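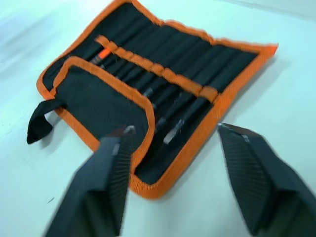
Arnalel Handheld Kit: Frequently Asked Questions

Last updated Oct 16, 2024

What is the Arnalel?

The Arnalel is a handheld game console that you put together yourself. It plays 8-bit and 16-bit style games from the Venia library, plus homebrew games you load from a memory card.

How much does it cost?

The full kit is $109. A replacement shell is $51. Shipping is added at checkout.

Do I need to solder anything?

No. The main board comes finished and tested. You connect the screen, battery and speaker with plug-in cables, then close the shell with screws.

Are tools included?

No. You need a small Phillips screwdriver and a pair of plastic tweezers. A pry tool is handy if you want to swap the shell later.

How many games come with it?

Five games are built in. Another 200 or so titles can be bought one at a time from the Venia store - you need a free account for that.

Can I use my own game files?

Yes, if you have the right to use them. Copy them to the "user" folder on the card. Folder names longer than eight characters will not show up in the menu.

My screen is white when I turn it on. What's wrong?

Usually the screen cable isn't all the way in. Turn the power off, unplug the battery, lift the black latch, push the cable in until it stops and press the latch down again. If the screen stays white, write to Annick Arsenault at the support desk and include your order number.

Does it connect to a TV?

Not at this time. Lingyun Xie is working on a dock with video out, planned for April. There is no price yet.

Can I play with a friend?

Two units can be linked with the Gestcombe cable, sold separately. Wireless play is not supported.

Will older save files work after the firmware update?

Yes, except for saves made in the puzzle game's level editor. Export those before you update.

What is the return policy?

Unopened kits can be returned for a full refund. If the battery has been plugged in, we can repair or exchange the unit but not refund it. Return requests go to Mervin Vachon in the order office.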